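April 23, 2022

Rain gauge read at 7:10. Nothing in the inner tube, a trace on the funnel. Logged as trace. The barometer had dropped overnight and then leveled off, so I left the pump controller on its normal schedule.

Spent the morning on the sourdough log, which had fallen behind since March. The starter now gets flour and water at equal weight, fed once a day, jar on the shelf over the boiler. Rise to the upper rubber band takes five hours. In the cold pantry it took nine. I mixed one batch at 1000 grams of flour and held back part of the water until the salt went in. The dough was easier to fold that way, though still slack at the second fold.
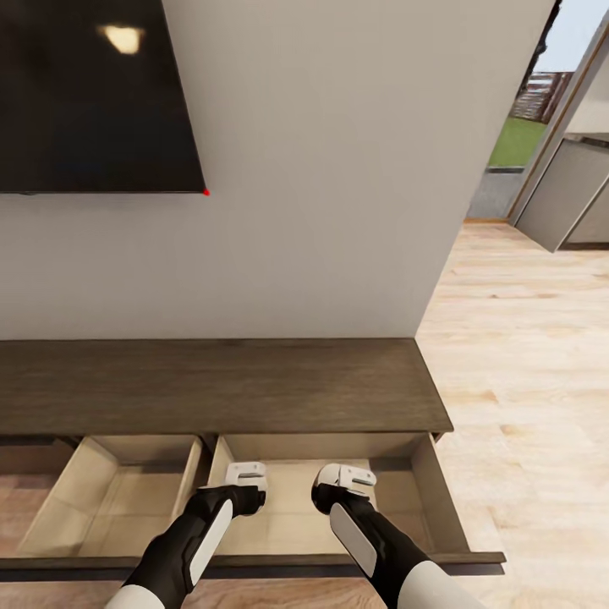
Bulk ferment ended at 1:40. I shaped two loaves, both into the long baskets, and put them in the refrigerator at 4 degrees. The Brovus thermometer reads half a degree high at that end of the range. I checked it against ice water again and the error has not changed.

Normunds Siliņa wrote back about the rye. He mills coarse and sifts once, and he thinks my crumb is gummy from slicing too early. He waits a full day. I wait two hours at best. Will hold one loaf overnight and cut the other as usual, same knife, same board. 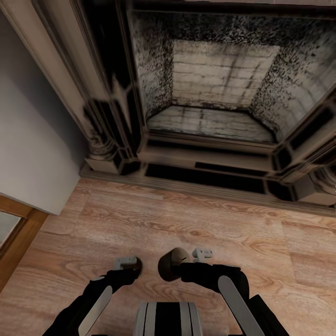
The oven is the weaker part of the setup. It overshoots after the door closes, then sags for ten minutes before the element cycles back on. With the steel in place the sag is smaller. Preheat is 50 minutes. I tried 35 last week and the bottom crust came out pale and thin. Gisela Sauerland suggests a second steel on the upper rack. It would cost me the clearance for tall loaves, so I am leaving it alone for now.

Flour on hand: one sack of the Mohmand white, opened, and a bag and a half of whole rye. Reorder when the white reaches the lower seam. 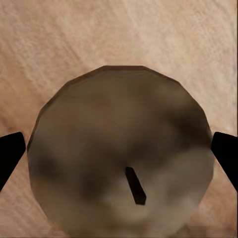

Evening

Loaf one in at 6:05, lid off at 6:25, out at 6:50. Internal temperature 97. Weight before baking 905 grams, after cooling 788. One ear, opened cleanly along the score. Loaf two spread more and split low on the side. I probably shaped it too loosely.

Sent both sets of weights to Heloísa Andrade for the shared sheet.

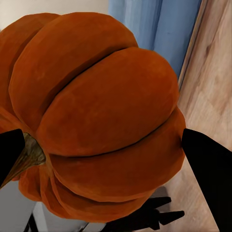

Drirkley Home Bakers' Club, Members' Diaries

Loaf one cut at 8:50. Crumb slightly damp near the base, even elsewhere. Loaf two is wrapped in a towel until tomorrow evening. Starter fed at 9:30, 40 grams each of flour and water, lid resting on top. Tomorrow: clean the baskets, recheck the oven probe, answer Noman Minhas about the scale.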